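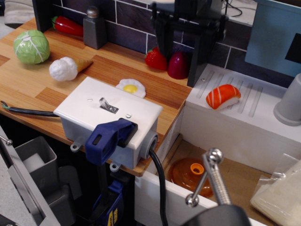
The Kirkgate kitchen, with the toggle switch box clamped to the counter.

Progress on Fingate, May

We have 355 usable demonstrations against the 3,000 promised. The plan allowed for a slow start, and we have honored that part of it in full.

Most of the month went to the switch task. Flipping a small lever is dull work for a person and surprisingly rich in ways for a gripper to miss. Operators now reset the lever by hand between takes and shuffle the play food every 6 episodes, so the model can't learn that the cabbage means "go left."

Mulligan, our labeling tool, lost one Saturday of recordings. They were not our best recordings — still, we had plans for them. Backups now run at the end of each shift.

Next: 2 operators per shift, and a first training run on the switch data alone. The Breltska arm remains on order. We have stopped giving dates for it.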